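Häufige Fragen zu unseren Nachtgeländespielen

Hallo und willkommen! Ich bin Nazareno Gentile und leite seit vielen Jahren Geländespiele für Kinder- und Jugendgruppen, am liebsten nachts und am allerliebsten im Wald. Weil mir immer wieder dieselben Mails ins Postfach flattern, habe ich die Antworten mal zusammengeschrieben. Wenn deine Frage fehlt: einfach schreiben, ich antworte meistens abends.

Ab welchem Alter kann man so etwas machen?
Ich fange bei den Achtjährigen an, dann aber in der Dämmerung und auf einer kleinen Wiese mit Waldrand. So richtig im Stockdunkeln spiele ich erst mit Gruppen ab zwölf. Es gibt Zehnjährige, die lachend durchs Gebüsch rennen, und Vierzehnjährige, die nach zwei Minuten wieder bei mir am Stützpunkt stehen. Beides völlig in Ordnung! Wer nicht mag, wird bei mir Stützpunktwache, bekommt Tee und darf die Punkte aufschreiben.

Wie viele Leute brauche ich?
Mit zwölf geht es los, mit zwanzig macht es richtig Spaß. Bei mehr als vierzig verliere ich den Überblick, da teile ich lieber auf und spiele zwei Runden nacheinander. Auf fünf Kinder kommt bei mir im Dunkeln ein Betreuer, bei den Jüngeren gern auch mehr.

Was ist denn dieses Drarulora, von dem alle reden?
Das ist unser Hausspiel, und der Name stammt aus einer Lagergeschichte, die damals jemand am Feuer erfunden hat (die Geschichte selbst bekommt keiner mehr zusammen). Zwei Gruppen, die Flullthorpe und die Wellard, schmuggeln Botschaften von einem Lager zum anderen. Dazwischen schleichen die Wächter herum. Wer von einem Wächter angetippt wird, gibt seine Botschaft ab, läuft zurück und holt sich eine neue. Eine Runde dauert bei mir 25 Minuten, dann pfeife ich dreimal lang.

Wie groß muss das Gelände sein?
Kleiner, als man denkt! Mein liebstes Stück Wald misst 320 Meter in der Länge, und da ist noch nie jemandem langweilig geworden. Wichtig sind Grenzen, die man auch nachts erkennt: ein Weg, ein Bach, ein Zaun. Wo so etwas fehlt, spanne ich Flatterband auf Brusthöhe der Kinder, und zwar noch bei Tageslicht. Und bitte das Band nachher wieder einsammeln, ich finde jedes Jahr Reste von anderen Gruppen und ärgere mich jedes Jahr.

Muss ich jemanden um Erlaubnis fragen?
Ja, unbedingt, und zwar früh. Ich rufe beim Waldbesitzer oder beim zuständigen Forstamt an und spreche auch mit dem Jagdpächter. Der freut sich meistens über den Anruf und sagt dir gleich, wo du lieber nicht spielen solltest. Die Regeln zum Betreten des Waldes bei Nacht sind nicht überall gleich, also frag bitte für deine Gegend nach. Von mir gibt es da keine Auskunft per Ferndiagnose.

Taschenlampen, ja oder nein?
Jedes Kind hat bei mir eine dabei, aber sie bleibt in der Tasche und ist nur für den Notfall gedacht. Stirnlampen mag ich im Spiel gar nicht, da wird man ständig geblendet und die Augen gewöhnen sich nie an die Dunkelheit. Für die Lager nehme ich Knicklichter oder kleine LED-Laternen, bei den Flullthorpe grün, bei den Wellard rot. Gebt den Kindern vor dem Start zehn Minuten ohne Licht. Die staunen, was man dann alles sieht!

Wie merke ich, dass ein Kind fehlt?
Durch Zählen: vor jeder Runde, nach jeder Runde und noch einmal vor dem Heimweg. Außerdem laufen bei mir immer mindestens zwei Kinder zusammen. Wer sich verläuft, bleibt stehen, macht die Lampe an und pfeift. Pfeifen kosten fast nichts, ich habe eine ganze Kiste davon.

Spielt ihr auch bei Regen oder im Winter?
Nieselregen ist wunderbar, da hört man kaum Schritte. Bei Sturm und Gewitter fällt es aus, ohne Diskussion. Im Februar spiele ich sogar besonders gern, da ist es schon um 18 Uhr dunkel genug und die Kleinen kommen trotzdem rechtzeitig ins Bett. Dann aber kürzere Runden, dicke Socken und eine Thermoskanne mehr, als du für nötig hältst.

Was heißt „Chiba“ auf dem Spielplan?
Chiba nennen wir die neutrale Zone in der Mitte. Dort darf niemand gefangen werden, man darf aber auch höchstens eine Minute drinbleiben. Ich setze einen Betreuer hinein, der laut mitzählt, sonst wird da gepicknickt.

Woher bekomme ich die Botschaften?
Die schneide ich aus buntem Karton, etwas größer als eine Spielkarte. Mein Satz hat inzwischen 372 Stück, was natürlich komplett übertrieben ist, aber im Laub verschwindet eben immer etwas. Für den Anfang reichen fünf pro Kind. Nimm helle Farben, Dunkelblau findest du nachts nie wieder.

Darf ich deine Regeln für meine Gruppe übernehmen?
Klar, gern! Bau sie um, kürze sie, erfinde neue Wächter dazu. Wenn bei euch eine Variante besonders gut läuft, schreib mir ein paar Zeilen, die probiere ich dann beim nächsten Lager aus.

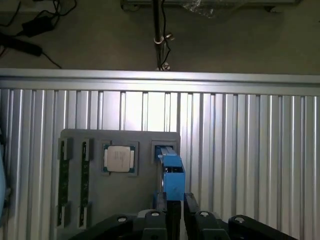

Seite zuletzt geändert: Februar, 21:40 Uhr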